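Lindenmont Extends School Store Program to Four Campuses

The Lindenmont school district will extend its student-run store program to 4 campuses this fall, following a vote by the district board on Saturday morning. The program currently operates at 2 schools, Adams Middle School and Gisier High School.

Under the plan, each participating campus will receive a starting grant of $800 to cover opening stock, a cash box and basic display fixtures. Students enrolled in the business elective will place orders, set prices and keep the weekly accounts under the supervision of a teacher. 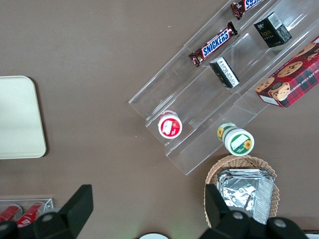 Proceeds from the stores remain with the schools that earn them. The two existing locations recorded a combined surplus of $3,352 in the last school year, and most of that sum was applied to field trip costs and library purchases.

Ravindra Rawat, who coordinates career education for the district, said the stores give students early practice with tasks they will meet in their first jobs. "They learn to read an invoice and to explain a shortage," Rawat said. "Those are skills we would like every graduate to have."

The board also approved revised rules on opening hours. Stores may operate before the first bell and for thirty minutes after dismissal, but will stay closed during lunch — a condition requested by the district's food service office. Items containing nuts must be labeled at the point of sale, and sales on credit are not permitted.

Bookkeeping will move to Puvby, the software already used by the district for club accounts. Training for supervising teachers is scheduled for August.

Schools wishing to be considered for the new places should apply in writing to the career education office before the end of May.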